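Why I gave up on my lawn (mostly)

17th June

So I've been threatening to do this since we moved to Gresdale, and in April I finally did it. I killed the front lawn. Well, I killed most of it. There's a strip left by the driveway that I didn't get to, and at this point I'm calling it a path.

If you've been reading for a while you know how I feel about mowing. Our mower is older than my marriage, it starts when it feels like it, and the grass out front never looked good anyway. It went brown by the middle of every summer and then came back as mostly dandelions. Last year I spent $141 on seed and some kind of miracle fertilizer and got a really healthy crop of clover. I like clover! But I didn't need to pay for it.

The method was cardboard. You lay it over the grass, soak it, pile wood chips on top and wait. I saved boxes all winter in the garage (sorry, car) and peeled off all the tape while watching TV, which took way longer than I expected. My spouse found tape stuck to the couch for weeks. Then a load of chips got dumped in the driveway one morning and I had this wild moment of thinking, oh no, I have to move that. It was 570 wheelbarrow feet from the pile to the far corner and back if you go the way I go, around the hydrangea. Yes, I measured. I was procrastinating. 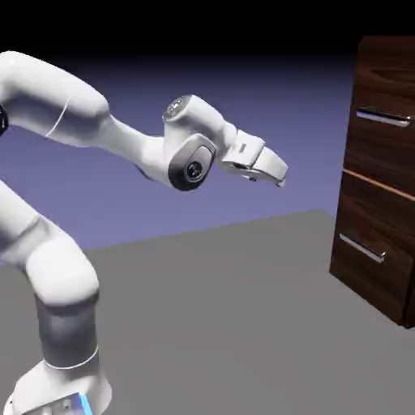

Plants are where I got carried away. I'd promised myself I would stick to a short list: yarrow, coneflower, a few grasses, creeping thyme for the edges. Then I stopped at the nursery "just to look" and came home with the back seat full and a sage poking me in the ear the whole drive. The coneflowers are doing great. The thyme is sulking. Something has been eating the asters down to little green pegs, and I strongly suspect the rabbit that lives under our porch, who looks very well fed these days.

People on our street have been nice about it, even when it was just a big brown rectangle. One neighbor asked if we were putting in a pool. Another has started leaving me divisions from her irises in grocery bags on the step, so now I need to figure out where those go, probably along the fence where the chips are thinnest.

Next up is the hose situation, because dragging the old one across everything keeps flattening the yarrow. I'm looking at soaker hoses. If you have one you love, tell me in the comments, and please tell me if it leaks at the connector, because my last two did.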